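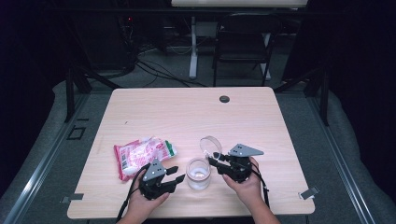
*Clear lid held just above the small glass cup, snack packet still on the table.*

**23/12/2025, small table, back room**

Last entry before the break, so it's going to be a ragbag. Mostly the cups and lids, a bit about the table, and a list at the end for whoever gets in first (probably me, with a cold).

Cups first. I've been meaning to write these up properly for ages and keep putting it on the backs of envelopes, one of which went out with the recycling. We've got four of the small glass ones with the thick rounded rim, from the Garcia box, and they're lovely things, heavy for their size, and they sit flat. I like them a lot more than the tall ones we had before, which went over if you so much as leaned on the table. The lids came separately from Skuveo and that's where all the faff comes in.

The lids are 68 mm across, measured with the good callipers, and the website had them down as a fit for "most small tumblers". Well. They sit on top of the rim, fine, but they don't grip it. There's no lip to speak of on the underside, so if the lid is a bit off centre it stays a bit off centre, and if you nudge the cup it wanders. For keeping dust out I think they're all right. For anything that's going to be carried across the room I wouldn't trust them, and I'd quite like us not to find that out with the good powder in February.

Being clear is a mixed blessing too. It's great for seeing what's in the cup without opening it (I do like that!) but put one down on this table and it more or less vanishes. Pale top, clear lid, the overhead light bouncing about. I put my elbow on one before lunch and spent a good minute looking for it first. Standing it up on its edge and leaning it on something makes it much easier to spot, and easier to pick up too, only then of course it rolls. I tried a thin ring of white paint pen around the edge of the spare. It looked smart for about an hour and then came off on my thumb. The red wax pencil held better but looks dreadful.

What I did settle on is the order of doing things, which sounds fussy but saved me a lot of grief this afternoon:

- cup down first, somewhere near the middle, well in from the front edge
- filling in, and let it settle before touching anything
- wipe the rim with a dry finger or the corner of a cloth
- lid up on its edge, bring it in over the rim from the side and tip it down, don't drop it flat from above

That last one matters more than I'd have guessed. Dropping it flat pushes a little puff of air into the cup and anything light in the bottom jumps. With the heavier stuff you'd never notice. With anything fluffy you get a bit stuck to the underside of the lid, and then you have to take it off and start again, and then it does it again. Tipping it down lets the air out of the far side. I went through it with a wisp of tissue in one of the other cups to be sure I wasn't imagining things, and the tissue moved every time I went straight down and stayed put when I tipped. Very pleased with myself, had a biscuit.

The rim wiping is less obviously needed. I'm leaving it in because a grain under the lid makes it rock, and a rocking lid on thick glass makes a noise that goes right through me.

**Table**

I still think this was the best thing we bought all year. It's the pale one with the rounded corners, the Skevia, and the top is 600 mm front to back by my tape, so you can reach the far edge without standing up. The pinky-beige woodgrain has grown on me. I wanted the white one and was overruled, and I'll admit the white would have been worse for the lids.

The silver clips on the front corners needed looking at. They hold the top to the frame underneath, and the left one had worked itself along a bit so there was the tiniest lift when you pressed on the corner. You couldn't see it but you could feel it, and the cup could certainly feel it. I slackened the clip off, pushed the top back square and did it up again. Then I did the right one to match, for no better reason than that I was already on the floor. The back ones I haven't touched. If anyone moves the table, please give the front clips a quick press afterwards, it takes no time at all.

Also, the round cable hole at the back. Things go down it. So far: a pencil, the cap of the glue, and one of the little rubber feet from the scales, which I have not found and which I suspect is now inside the vacuum cleaner. A lid won't fit down it, I've checked, but it'll sit over it quite nicely, and a lid sitting over a dark hole is the one place on this table you can see it easily. So that's become the unofficial lid parking spot. Somebody will want to run a cable up through there at some point and we'll have to have a conversation. I'd like a proper cover for it. Nodance do one that twists shut, and it's on the list below.

Surface cleans up with a damp cloth and then a dry one. I did try the orange spray and it leaves a film that takes ages to buff out, and glass skates about on it. Please don't use the orange spray on this table. I've moved it to the sink so it isn't sitting there being tempting.

**Snacks, again**

I know. It was there while I was doing the lids, and I'm in no position to lecture anybody given the biscuit mentioned above. But the crumpled pink-and-white packet lying next to an open cup does make me wince a bit, now that I look at it. It's the crumbs I mind more than the packet, they get in the grain of things and under the rims, and they look exactly like half of what we put in the cups. Could we say wrappers go in the bin by the door, and snacks live on the windowsill? The windowsill is nicer anyway, there's the radiator, and you can watch the man across the way failing to park.

There is a counter-argument, which I'm noting for fairness, that a packet is quite a handy thing to have on the table while you're trying things out. It's light and slippery and it's got a bit of colour to it, so you always know where it is (unlike the lids!). If we want something like that about on purpose, let's have a clean, empty one kept in the drawer for it, flattened out and labelled, and then I'll stop throwing it away. I have thrown away at least one that I now think was somebody's on purpose. Sorry.

**Cups and lids, where they've ended up**

Washed the spare cups in hot water with a drop of washing-up liquid, rinsed, dried upside down on the rack and then the right way up, as they hold a ring of water under the rim if you leave them over. Lids were done by hand with a soft cloth. I'm not putting the lids in the dishwasher upstairs until we know what it does to them. The old set from the kitchen came out cloudy and that was that.

The cups are on the second shelf in the shallow tray with a bit of felt under them. Lids are in an envelope in the same tray. I thought about storing them lid-on, but they slide off the moment the tray tips, and I'd rather find them all in one place. The tray takes up to 4 kg according to the sticker on the underneath, so there's plenty in hand if we get more glass.

I did wonder about a different lid altogether, with a lip or a little knob in the middle. A knob would make it easier to pick up, no question, but then it won't stand on its edge in the same way and you lose the tipping-in trick. A lip I'd be happy with. I held one of the jam jar lids over the cup for comparison and it's too wide by a fair bit, drops right down the outside and looks like a hat.

**For after the break**

- ring or email Skuveo about a lipped version, have the rim measurement ready (outside AND inside, I only wrote down the lid)
- hole cover from Nodance, check which diameter before ordering
- press the front clips, look at the back clips while you're down there
- drawer for the "on purpose" packet, label it
- try a dark mat under the cup so the lid shows up, there's an offcut of grey felt in the bottom cupboard that might do
- rubber foot for the scales. They wobble without it and I've got a folded bit of card under there for now, don't bin the card

Heating is turned down, windowsill cleared, table wiped. Orange spray still by the sink.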